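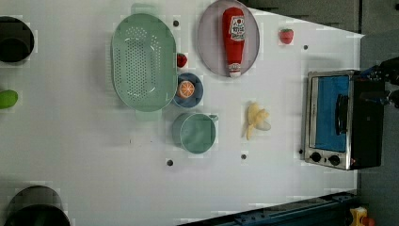 Toy food, a colander and a mug on a white tabletop.

Cooking badge and summer camp: what families need to know

The cooking badge starts again after half term for both Cubs and Scouts. Cubs will plan a simple meal and work out a shopping list, and Scouts will go on to cook theirs on camp. Maysoun Bitar is running the badge this year and needs to hear about any allergies before the first session, even if you have told us before. We are updating all the forms.

Camp is in July at Arnness, the same site as two years ago. The cost is £149 for Scouts and £128 for Cubs, who come home a night earlier. Both prices include food, transport and all activities. If you would like to pay in instalments, speak to your section leader at the end of a meeting.

Patrols will cook their own supper on 2 of the nights. Menus have to be agreed in advance so that we can do one big shop on the way. Last year Kadinis Patrol left it too late and had pasta both times. Medrano Patrol did a vegetable chilli and there was none left over.
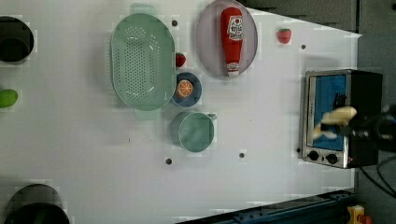
Colander, plate and play food, with a toaster oven at the end of the table.

Each Scout should bring a plate, bowl, mug and cutlery, all marked with a name - a strip of tape is fine. Please don't send glass or anything you would mind losing. Gas stoves and pans come from our own stores.

We expect about 158 young people on site from the whole district, so the evening campfire will be a large one. The Zamatham hike is open to Scouts only and needs proper walking boots. Kit lists will be given out at the next parents' evening, which starts at 7.15pm.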